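Flalliria: Notes and Pictures from the Robot Bench

When I started at Flalliria the testing room had two long tables, four stools and a radio with a bent antenna. We check and sort small electrical parts there, mostly breakers and switches that go into control panels, and for years all of that was done by hand. Pick it up, look it over, flick it, put it in a bin, pick up the next one. I did it for six years myself and I can still tell a stiff toggle from a good one with my eyes shut.

Last May the company decided to try robot arms on part of the work. I've been keeping notes on it ever since because it has been the most interesting thing to happen in this building in my time, and because people in the other departments keep stopping me in the hallway to ask how it's going. So this page is my answer. It's going well! It's also going slowly, and some of it has been a real headache, and I'll try to get all of that in.

Most of the entries are words only, with the bench itself further down. If you work at Kouris or Mestell and are thinking of doing something like this, skip to the part about the paper. That's what everyone asks about.

The building

We're in the old Gimis works, and the date over the side door is 1871. The floors slope. I mention it because leveling the table took two full afternoons, and Randa Moussa, who runs the setup, ended up crawling underneath with a flashlight and a stack of shims. She says she'd do it differently now and start with the table legs before anything gets bolted on top.

The windows are big and the light moves across the room all day. Lovely for people, tricky for anything shiny. More on that later.

Who does what

Natalie Sugden and Evdokia Kourkoulas were the two most experienced sorters, and they were asked first whether they wanted to move over to the robot work. Natalie said yes right away. Evdokia took a week to think and then said yes on the condition that she could go back to the hand bench if she hated it. She hasn't gone back, but she keeps her stool there, and every so often she sits down and does a tray by hand "to keep my fingers honest."

Myrto Spanos handles the schedule and the training hours. Polyxeni Tsoukalas came to us from the packing side and had never touched a robot before. She is now the one we all call when a motion looks wrong, since she spots it a good second before the rest of us do.

First month

Slow, slow, slow. We spent most of it teaching positions and arguing about where people should stand. I had pictured the robots arriving and getting to work. What happened was a lot of writing things on scraps of paper, trying them, and writing them again. I filled one whole notebook and part of another.

One thing I didn't expect to enjoy was how much everybody talked. Hand sorting is quiet work. You get into a rhythm and an hour goes by. On the robot bench you're always saying something out loud – "I'm starting," "hold on," "is that yours or mine?" – and by the end of that first month I knew my coworkers a lot better than I had after years of sitting beside them.

Wrists

I want to give this its own heading. Toggles are small and they push back. A full shift of flicking them does a number on your thumb and wrist, and three of us had been wearing braces on and off. Since the repetitive part moved over to the arms, I've put mine in a drawer. Natalie has too. That alone would have sold me on the whole project.

It isn't a perfect trade. The new work has more standing and more staring, and Natalie gets headaches on long screen days. Myrto changed the rotation so that the longest stretch at the bench is 90 minutes before you swap to something else. People grumbled at first about being pulled off a job in the middle, and now they grumble if the swap is late.

The paper

We cover the tabletop in plain brown kraft paper and lay out a grid on it with blue tape. It looks like a school art project and it works beautifully. When Polyxeni says "one cell over, toward you," we all know what she means. Before the grid we had a lot of "left – no, my left."

The paper gets grubby and scribbled on. We let it go until the marks start to bother somebody, then change it. Evdokia lays the tape because she has the steadiest hands and very little patience for anybody else's lines. A few tips from her:

Tape the paper down tight before you start the grid. If it ripples, start over.

Do the long lines first, then the cross lines.

Press each strip down with something flat. A lifted end will catch on a sleeve sooner or later.

Don't chase perfect squares. The grid is there so people can talk to each other, and a slightly crooked cell has the same name as a straight one.

The batch we're proudest of

In our best run so far the bench got through 834 breakers with no one having to step in and move a part by hand. Randa wrote the number on the whiteboard and drew a box around it, and it's still up there. Somebody from the front office came down to see what the cheering was. I don't think the cheering helped our case for being serious technical people, but we'd been building up to it for weeks and I'd do it again.

The next run after that one was terrible, by the way. A fitting had worked itself slightly off and we lost most of the morning finding it. Polyxeni had said at the start that it sounded different. We should have listened.

The bench

The conveyor runs left to right across the middle, with an arm on its own plate at either side of the back edge. That's a single white breaker with red toggles sitting in one of the cells on the right, and you can see how the green belt picks up the light. The black two-finger gripper reaches out over the table on the right-hand side.

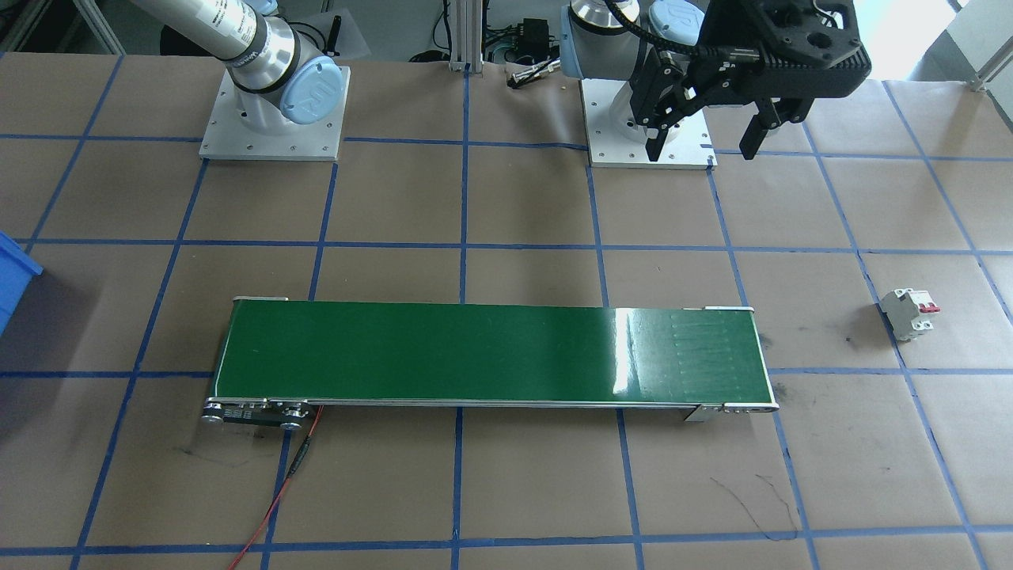
What changed for the people on the hand bench

I asked around before writing this part, because I'm on the robot side now and it's easy for me to be cheerful. The hand bench is still going. It gets the odd jobs: returned parts, small lots, anything with a mixed tray. Some of the crew love that, because there's more variety and more to figure out. A couple told me they miss the long easy runs where you could listen to the radio and let your mind wander, and I understand that completely. I miss them too on a bad day.

No one was let go. I know that's the first question people have and they're often too polite to ask it. The two openings we had at the time were filled with training posts for the bench, and both went to people already in the building. What comes in later years I can't say. Myrto has a regular meeting where anybody can ask about it straight out, and people do.

Pay was a sore spot early on. The bench jobs were first listed at the same rate as sorting, and Natalie pointed out, loudly, that she was now doing sorting plus half of Randa's job. It took until the fall to fix, and I think it should have been settled before anyone moved over. If another shop asks me for one piece of advice, that's the one I give them.

Learning it at fifty-three

That's me. I was nervous about the training, which was 90 hours spread over the season, and I was sure I'd be the slowest in the group. I was the slowest in the group! It didn't matter much. Randa teaches by letting you get it wrong at low speed and then asking what you saw. The day I taught my first full pick and place without help, I went home and explained it to my husband with two forks and a salt shaker.

The thing that surprised me most is how much the old work counts. Knowing how a good toggle feels, knowing which parts tend to come in slightly off, knowing that a tray from one supplier will always be packed tighter than the rest – all of that went straight into how we set things up. Randa knows robots. She didn't know breakers. We swapped.

Glare

I promised more on the light. In the late afternoon the sun gets low and anything glossy turns into a mirror. We've tried blinds, and we've tried turning the overhead lights off, which made it worse. For now we do the fussiest setup work in the morning and leave the paperwork for after three. Evdokia wants a matte belt. I want curtains. The discussion is ongoing.

What's next

Polyxeni is going to start training two people from packing, and I get to help. Randa wants a second table before winter, so there will be more crawling around with shims. Two visitors from Mestell are coming to look at our grid, and Evdokia has already told me she's putting down fresh paper before they get here.

I'll add more pictures as we go. If you're in the building and you'd like to come by, mornings are best, and please knock on the side door first as the front one sticks.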